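Hamero - lista de verificação da sala de estar, apartamento Plavach
Data: dom 13 de junho
Ficha 2803
Legenda: OK / NOK / VER (voltar a ver) / N/A

1. ENTRADA NA SALA
Porta abre até ao fim - OK
Fechadura e puxador - OK, puxador com folga pequena, apertar
Soleira - OK, ninguém tropeça
Passagem livre da porta à janela - NOK. Tapete enrolado no caminho, encostei à parede. Arrumar de vez antes da entrada dos hóspedes.

2. DETEÇÃO E EXTINÇÃO
Detetor de fumo, teste de botão - OK, apita bem
Pilha do detetor - trocada hoje
Extintor do corredor - OK, pressão no verde, validade até agosto. Pedir já a recarga à Plellow, da ultima vez demoraram imenso.
Manta ignífuga na kitchenette - OK, mas estava atrás dos tabuleiros. Pendurei no gancho.
Planta de emergência atrás da porta - NOK, é a versão antiga, ainda com o nome do outro prédio. Imprimir nova.

3. ELETRICIDADE
Tomadas da parede da televisão - OK
Tomada junto à janela - NOK, espelho rachado. Isolei com fita, não usar. Peça pedida à Lenihan.
Extensões - uma só, a do candeeiro. Passava por baixo do tapete, tirei. Comprar calha.
Candeeiro de pé - OK, base estável, casquilho não aquece
Diferencial - disparou à primeira no teste
Aquecedor - limpo, distância mínima de 500 mm a tecidos escrita na etiqueta. A etiqueta está quase a cair, colar outra.

4. SOFÁ DE CANTO
Secção com mais comentários, a lista anterior dizia só "sofá ok" e isso não serve a quem vem depois.
Estabilidade - OK. Sentei em cada lugar, não balança
União entre módulos - VER. Os engates fecham mas um deles custa a entrar. Quem limpar atrás tem de empurrar até ouvir o clique, senão abre um vão e cabe lá uma mão de criança.
Pés e feltros - falta um feltro, tenho na carrinha, ponho na próxima

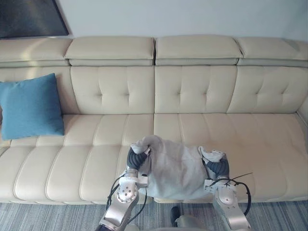
Costuras do assento - OK, passei a mão em todas, nenhuma aberta. Nos canais junta-se migalha, aspirar com o bico fino e sem a escova dura - risca a pele.
Botões do encosto - OK, puxei um a um e nenhum solto. Repetir sempre este ponto, botão solto + criança pequena = perigo de engasgamento.
Apoios de cabeça - OK, firmes
Braço - OK, sem arestas
Etiqueta de resistência ao fogo - OK, está por baixo do assento, legível. Fotocopiar para o dossier.
Produto de limpeza da pele - NOK. No armário só havia multiusos com lixívia. Retirado! Usar pano húmido e sabão neutro até chegar o creme.
Almofada azul - OK, fecho a correr bem, capa vai à lavagem a 30
Distância do sofá ao aquecedor - OK, medida com fita

5. PAREDES E COISAS PENDURADAS
Quadro escuro por cima do sofá - VER. Está por cima de onde as pessoas se sentam, portanto quero dois pontos de fixação e bucha decente. Não o tirei da parede hoje, não tinha escadote. Até lá não mexer nem endireitar.
Pintura - OK, uns toques junto ao rodapé, só estética
Humidade - sem cheiro, sem manchas no canto da janela
Prateleira - OK, carga leve, tirei o vaso pesado de cima

6. JANELA E VARANDA
Limitador de abertura - OK
Cordão do estore - NOK. Pendurado em laço, tem de ficar preso no clipe. O clipe existe, está partido. PRIORITÁRIO.
Guarda da varanda - OK, espaço entre barras 11 cm no máximo, mede menos
Vidro - OK

PARA FAZER ANTES DE ENTREGAR CHAVES
- clipe do estore (hoje ou amanhã, sem falta)
- espelho da tomada
- planta de emergencia nova
- fixação do quadro, levar escadote
- creme para a pele do sofá
- feltro em falta
- calha para o fio do candeeiro

Resultado: aprovado com reservas. A sala só passa a aprovada com o estore e a tomada fechados, o resto pode ir na visita seguinte.
Próxima visita: daqui a 6 semanas, ou mais cedo se a Lenihan entregar a peça. Chave ficou no cofre de baixo, código do costume.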